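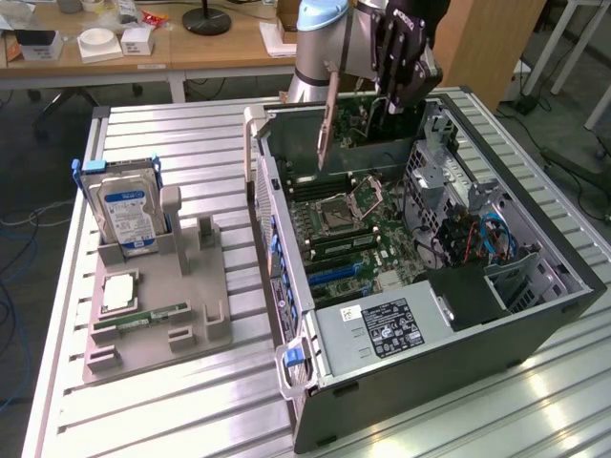 Visiting the computer assembly demonstration at the Osdale open day

Posted by Nornlow_Programs in Visits and Events

Our adult education program has been offered places at the November open day of the Osdale automation laboratory. The notice refers to a demonstration in which a robot arm works on a desktop computer. We would be grateful for guidance on what visitors are able to observe, whether reservations are required, and whether the session is suitable for participants with no technical background.

67 people found this helpful

Osdale_Visitor_Office

Thank you for your inquiry. The demonstration concerns the handling of internal computer parts by a two-finger gripper. The tower is placed on its side with the side panel removed, and an expansion card is held over the open case near the rear slots. A hard drive in its caddy, a processor and a memory stick are set out in a fixture beside the computer – visitors may ask the staff about each part once the arm has been stopped.

Reservations are required for groups and should be made through the visitor desk in the Mateos Building. Each session lasts 40 minutes, including time for discussion. No technical knowledge is assumed. Visitors must remain behind the floor line while the arm is powered, and bags are to be left in the cloakroom on level 2.

Edited to add: large-print handouts are available on request.

Iditov_Evening_Class

Our class attended the spring session. The explanation was clear, although the presenter spent more time on card alignment than on the processor, which several of our members had hoped to hear about. Persons standing in the second row may find it difficult to see into the case. We would advise arriving before 10 a.m. and requesting the front places.

mateos_lot_user

Parking is in Lot 159. The other one is for permits only. I do not know about the robot.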